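Why does bread go puffy?

Bread starts as a flat, sticky lump. Then it grows! The trick is yeast. Yeast is alive. Tiny, tiny, way too small to see. It's a kind of fungus, a cousin of mushrooms (yep, really).

Yeast eats sugar, and there's sugar hiding in flour. When it eats it makes a gas called carbon dioxide. Same stuff as the fizz in soft drink. The gas makes bubbles in the dough and the dough swells up. Easy.

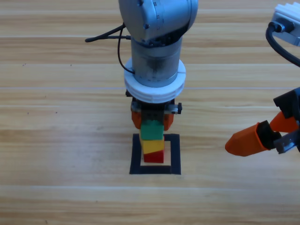

Kneading is the next bit. Push, fold, turn, push again. Flour has protiens in it, and when they get wet and squashed about they join up into stretchy stuff called gluten. Gluten holds the bubbles in. No gluten, no puff. You need a big flat spot to do it, like a wooden table with long planks, and a good sprinkle of flour so nothing sticks. Arms get tired. Keep going.

Now wait. Cover the bowl, put it somewhere warm. Not hot! Too hot and the yeast dies. Too cold and it goes slow and sleepy.

Then the oven (grown-up job). The bubbles get bigger, the yeast stops working and the dough sets hard around the holes. Cut a slice and look for them.

Try this: grab 2 slices of diffrent bread and see which has the bigger holes. Then eat the evidence. Butter is allowed.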